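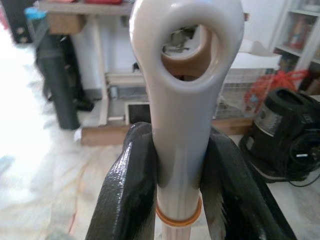
Samcombe Home Manipulation Group

Posted 4/7/25

1/ New writeup from us on two-handed sweeping. Short version: we changed what the policy gets to look at during a grasp, and long-handled tools got easier. Longer version in this thread.

2/ The task is plain. Two arms, a broom in one gripper and a dustpan in the other, push debris across a hard floor into the pan. Every demonstration was teleoperated in a real house. We had a lab floor available and stopped using it in March.

3/ Our old policy, Onyeka, ran from the head view only. It could find the pan and it could find the debris. What it could not do was notice a handle turning inside the fingers. From up there a handle rotated 20 degrees looks about the same as one that isn't.

4/ So the new one, Zirico, takes the head view plus both wrist views. Same network size, same training schedule, same demos. The wrist images were already in our logs, we just weren't feeding them in. 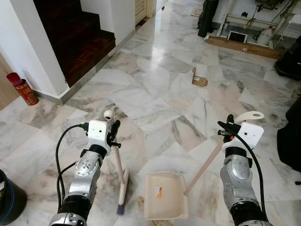 5/ The wrist streams are downsampled harder than the head stream. We tried full resolution first and it slowed the control loop enough that the brush started to stutter on contact. Lower resolution fixed that and cost nothing we could measure.

6/ Results over 33 evaluation runs per policy, same start layouts for both. Onyeka finished 16. Zirico finished more, and the gap is nearly all in runs where the tool slipped partway through. On runs with no slip the two are close to even.

7/ We score a run as finished only if the debris is in the pan and both tools are still held at the end. Dropping the broom after a clean sweep counts as a failure. A few people asked about this after the last post.

8/ The wrist view has its own problem: backgrounds. In a house the camera sees shelves, cables, boxes, whatever is stored along the wall, and it all moves when the arm moves. Early versions of Zirico picked up on that and got worse if someone rearranged a room. 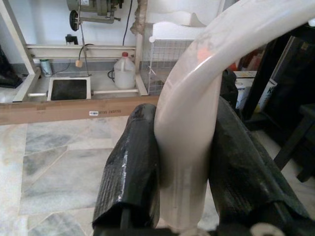 9/ Shiny handles were the other hard part. A glossy surface carries highlights that slide along it as the wrist turns, and the network can read that as the object moving. Pale, glossy material on a curve is the worst we have tried, with light streaks running along the bend and the dark finger wrap right up against it. Random brightness changes on the wrist images during training helped with this. Random crops did not.

10/ Finger wrap matters more than we gave it credit for. Grusport tape held up best of the ones we tested, but any of them wrinkle after enough grasps, and a wrinkled finger looks different to the wrist camera than a fresh one. We now keep demos from both worn and fresh wraps in the training set.

11/ Things we have not solved. Regrasping is still scripted. If the handle turns too far, the policy stops and a fixed routine takes over, which can add up to 2 minutes to a run. We would like that learned too.

12/ Also not solved: carpet. All of these numbers are hard floor. Please don't quote them for anything else.

13/ If you already record wrist video and train on the head view alone, try adding it before you collect more data. For us it was a small change to the loader and one retrain.

14/ Writeup has the full table, the start layouts and the failure notes run by run. Evaluation scripts are going up next, once the paths are cleaned out of them. Questions about the scoring are fine in the replies — questions about hardware are better by email, the address is on the group page.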